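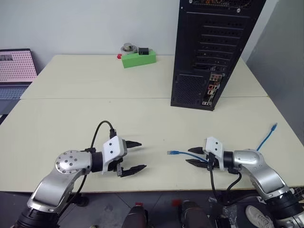
Network cables: frequently asked questions

Which cable do I need to connect my computer to the modem?
An ordinary Ethernet patch cable with an RJ45 connector at each end. The blue ones we sell at the Plandbridge counter are this type. Colour makes no difference to speed. Lots of offices use it to tell one run from another.

Does it matter which end goes where?
No. Both ends are the same, so plug in whichever one reaches.

How do I know it's in properly?
Push the plug in with the clip lined up to the notch in the port. You should hear a click. Give it a light tug, and if it slides out, try again.

The little plastic clip has snapped off. Can I still use it?
It will carry a signal but work loose whenever someone bumps the desk. Replace the cable, or bring it in and we can crimp on a new plug. Shirin Taheri does repairs at the counter until 4 pm.

What length should I buy?
Measure along the skirting board and up to the desk, then add a bit of slack. Copper runs are good to 100 metres in total, so length is rarely a problem at home.

What speed will I get?
A Cat 5e cable in good condition handles 1,000 megabits per second. If yours is stuck at 100, a damaged wire or a bent pin is the usual cause. Try another cable before you ring your provider.

How should I store spare cables?
Coil them in loose loops and fasten with a hook-and-loop strap. Don't wrap them tightly around your hand or fold them to fit a drawer. Cable ties are fine if you don't pull them hard.

Can I run one under a rug?
We'd rather you didn't. Foot traffic crushes the pairs and the edge of the rug becomes a trip hazard. Go around the wall with clips, or ask us for flat floor trunking.

Can I return a cable I've opened?
Yes, within 60 days with your receipt. Cables cut to length at the counter can't be returned unless they're faulty.

Do you take old cables for recycling?
Yes, any colour or brand. Leave them in the e-waste tub inside the Trongate Street entrance.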